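Hinemby Supper Swap: Your Questions

What is the Supper Swap?

A monthly get-together where everybody cooks one dish, brings it in small portions, and goes home with a bag full of other people's cooking! We started with nine neighbors and a lot of lentils. Last year 3,387 portions changed hands, and we're still a bit giddy about it.

When and where does it happen?

The first Friday of the month, upstairs at the Malik Rooms on Standent Street. Doors open at 6:30 p.m. and swapping starts at 7. We take January off and come back in February.

Do I need to be a good cook?

Not at all. Plain rice and beans go just as fast as anything fancy (faster, some months). Sohail Hayat brought nothing but boiled eggs in spiced salt to his first three swaps and people still ask for them.

How many portions should I bring?

Between six and twelve. You take home the same number you bring. If you can only manage 4, come anyway and swap 4.

How big is a portion?

One small bowlful, enough for one person's lunch with a piece of bread. For soup and stew we ask for 400 ml tubs, filled to just under the lid so they don't leak on the bus. Baked things can be wrapped in paper. Please don't bring giant trays to be cut up on the night, as we did that once and the line went down the stairs.

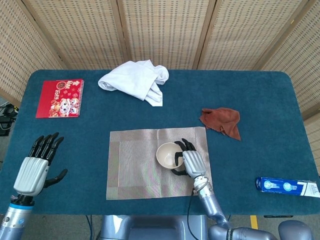
If your dish is very rich, like a nut sauce or a chocolate pudding, a smaller serving is fine and still counts as one. Write "rich" on the label so people know.

What goes on the label?

The name of the dish, the day you cooked it, everything that's in it, and how to heat it up. First names are nice too, because people love being able to find you next month and ask for the recipe. We have blank labels and pens at the door, but it gets crowded there after 6:45.

What about allergies?

Every ingredient has to be listed, including oils and stock cubes. Nut dishes go on their own table by the window. We can't promise that any dish is free of traces, so if your allergy is severe, talk to Nighat Kiani before you come and she'll go through it with you.

Can I bring meat or fish?

Yes, as long as it was cooked that day or the day before and comes in a cool bag with ice packs. No raw fish, no shellfish, no home-canned food. Frozen portions are welcome if they're still frozen solid when you arrive.

Does it cost anything?

Two dollars at the door, which pays for the room and the tea. Kids get in free.

Can my kids swap too?

Please! The junior swap has its own corner and it's the loudest part of the evening. Cookies, muffins, popcorn, cut fruit. Same label rules as the grown-ups.

Is there a recipe collection?

There is, and it's wonderful. Nia Prothero has been typing up the cards people leave behind and the binder sits next to the teapot. You can copy anything you like. The March pages alone have five different dals and a rhubarb pickle I've now made twice.

What happens to leftovers?

There usually aren't any, but whatever's left at 8:30 goes to anyone who'd like an extra.

How do I sign up?

Leave your name on the sheet at the Birkex Bakery counter by the Wednesday before, or just turn up if you've been before. Parking is tight, so walk or share a ride if you can.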